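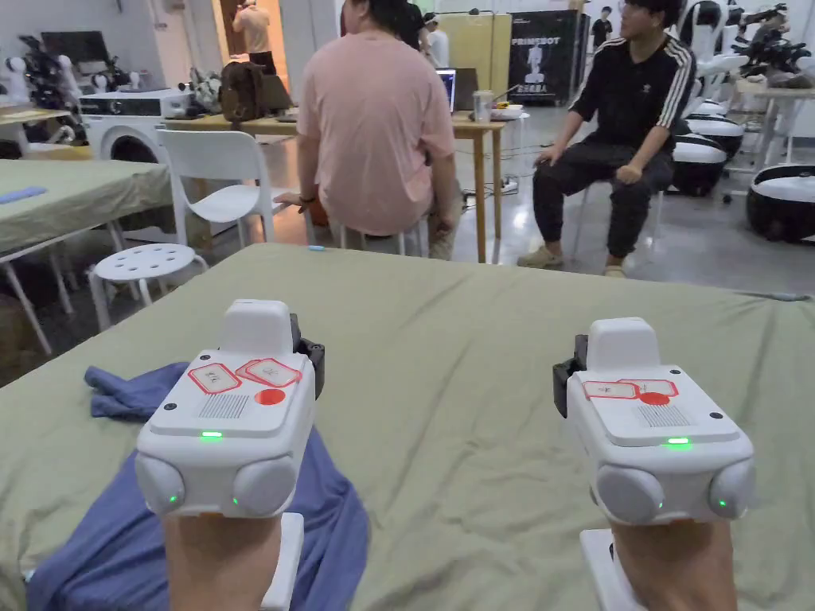
4. Running the cloth-handling demonstration

4.1 Before visitors arrive

Set up one station at a time and give yourself until 10 a.m. on a Monday open day, when the Hamel groups tend to come early. The cloth demonstration is the one people remember from the Nurkley visit, so it deserves a good clear table!

1. Spread the green sheet over the table. Leave the small creases, but pull out any fold big enough to catch a finger of the gripper.

2. Lay one blue cloth on the sheet, crumpled, within easy reach of both grippers.

3. Switch on the left gripper, then the right. Wait for the green light on each before you pick it up.

4. Open Drirkero on the laptop and start a new session. Type the visit name in the top box (for example, Skundumlow March).

5. Hold both grippers upright over the sheet and keep still until the session timer starts.

Note: Drirkero holds up to 3,000 recordings per project. The Skundumlow project stands at 2,895, so there is plenty of room for a day's visitors — but do check the number first if two groups are booked.

CAUTION: Keep cables off the walkway. Tuck any slack under the table before you let people through.

4.2 Showing the first fold

6. Take the cloth by one corner with the left gripper. Squeeze gently and lift.

7. Bring the right gripper in low with its fingers open. Tell the group what you are about to do before you do it; they follow the movement far better that way.
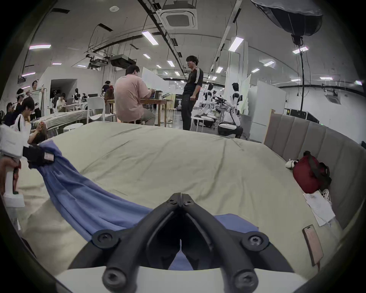 8. Close the right gripper on the opposite corner, draw the cloth out flat and lower it to the sheet. Go slowly. A fold that feels painfully slow to you looks just right to someone seeing it for the first time.

9. Fold once, let go with both grippers and lift them clear. Press Save.

If the cloth slips, carry on and pick it up again. Drirkero keeps these recordings too, and visitors love seeing a recovery (it usually gets the best questions of the day).

4.3 Letting visitors try

10. Hand over one gripper first, and add the second when the visitor is comfortable with it.

11. Stand beside the visitor, never across the table, so that you both see the cloth from the same side.

12. Start a fresh session for each person. The Nurkley visit gave us 164 recordings in this way, and 128 of them were complete folds — a lovely result for people who had never held a gripper before!

CAUTION: Keep your own fingers away from the gripper tips while a visitor is holding the handle.

For charging and storage, go to section 5.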